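Vastumham Play Kitchen and Toy Library
Progress report to the Herkon Fund, second instalment
Period covered: spring to end of July

1. Where we are

The first instalment of the grant paid for shelving, the long white table and the sorting of the donated stock. The second instalment was for replacing the pretend food and tableware, washing and labelling it, and getting the play kitchen open to families at the Noten hall. The kitchen opened in July, two weeks later than we had planned. The delay was caused by the sink unit, which came with the wrong waste fitting and had to go back.

Lending from the shelves carried on throughout. We did not close for the refit, but the tableware and pretend food were off loan for most of June while they were being sorted.

2. Sorting and replacing the stock

When we applied we thought that most of the old pretend food could be kept. Once it was out of the crates this was too hopeful. A good deal of it had split along the seams, and the wooden pieces from the Bonsu nursery had lost so much paint that Clémence Texier did not want them handled by the under-threes. She has put the sound wooden pieces aside for the older group and the rest has been thrown out.

The replacement tableware is plain and comes in mixed colours. We asked for colours that are easy to tell apart from the food, as the speech and language group uses the kitchen for naming and matching and the staff found the old white plates hard to use on the white table. Plates have a raised rim so that small pieces stay on when a child carries them across the room. We tried a flat plate first and sent it back.

Everything is laid out on the table before it goes into the boxes. The boxes are made up as meals, so that a family borrowing one gets plates, cups and enough food to lay a table. Previously the plates were in one crate and the food in another, and families often went home with only half of what they wanted. A lilac plate and a small orange-and-white piece with a curled shape, which the children call the prawn, are in the seaside meal.

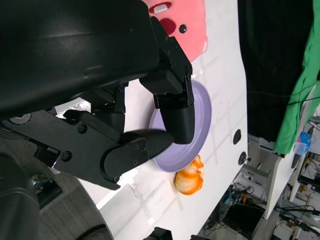 Fabrice Lecomte

Each box now has a card in the lid listing what belongs in it. The cards were written by hand to begin with and have since been typed and laminated. When a box comes back it is checked against the card at the desk, and anything missing goes in the book. This takes longer than we allowed for, mainly at the end of the morning session when several families return boxes together. From September the checking will be done after closing, with the boxes held on the bottom shelf until then.

3. Use of the play kitchen

The kitchen is open on three mornings a week and one afternoon. In the first month the morning sessions were full and the afternoon was quiet. Parents told us that the afternoon clashes with the school run, so we are moving it to start at 1 p.m.

Up to 30 children and adults can be in the hall at once under the terms of the lease. We reached that limit on several mornings and had to ask families to wait. Sandrine Caron has drawn up a simple booking sheet for the autumn. Half the places will stay open for people who just turn up, which was a condition we set ourselves in the original application and would like to keep.

The speech and language group has six places and all of them are taken. The group leader has asked whether it could borrow two meal boxes over the summer break for home visits. We have agreed to this.

4. Cleaning

Plates and cups are washed in the sink at the end of each session and left to drain overnight. Pretend food is wiped down, and the softer pieces are washed by hand once a week and dried flat. We had intended to use the dishwasher in the main hall kitchen for the tableware, but the top rack is not deep enough for the plates to stand up, and the hall's other users need it in the evenings. Hand washing is working well enough and we do not plan to change it.

5. Money

The second instalment was 2000 euros. We have spent 985 euros of it on tableware, pretend food, storage boxes and the laminating. The sink unit has not yet been invoiced, as the supplier is still working out the credit for the wrong fitting. We expect to have the final figure before the autumn and will send you the invoice with the next claim. Nothing has been spent outside the headings agreed with you.

Pascal Besnard has the receipts and can send copies if you need them sooner.

6. Changes to the plan

We would like your agreement to one change. The application included a second set of child-sized chairs. The children mostly stand at the kitchen or sit on the floor, and the chairs we already have are often stacked to one side. We would prefer to put that money towards more meal boxes for lending, as all but one of them were out on loan for the last two weeks of July. The total would stay the same.

7. Next three months

The booking sheet starts in September, along with the new afternoon time. The breakfast and picnic boxes still need cards. The lower shelf on the window side has to be fixed back to the wall, as one of the brackets has worked loose, and Romain Hoarau is seeing to that before we reopen after the break. We also need a better place for the returned boxes than the floor by the desk.

The next report will cover August to October and will include the loan figures for the full set of boxes.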